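Gernbridge household recipes, transcribed
README, last touched 2021-12-22

462 handwritten recipe cards typed up as plain text, one file per card. Mostly baking, some pickles, 21 cards that are just cleaning tips (kept, see folder "misc"). Spelling left as written. Amounts too, so "butter size of an egg" stays that way.

Columns in index.csv: card number, title, box, oven temp if given, notes. Blank temp means the card dosen't say. Didn't guess. 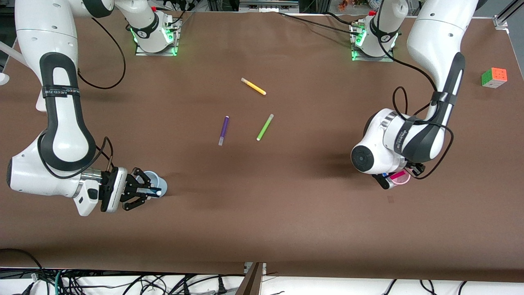
Boxes are named for the streets they came from, Vallovis and Cairns. Cairns box had water damage, 117 cards checked twice, 3 still unreadable past the first line. Marked with ??? in the text.

Known problems: duplicate titles (so many plain "Ginger Cake"), tsp and tbsp mixed up on older cards. Fixed a few in November, rest to do.

Free to use. Please keep the card numbers if you copy stuff out.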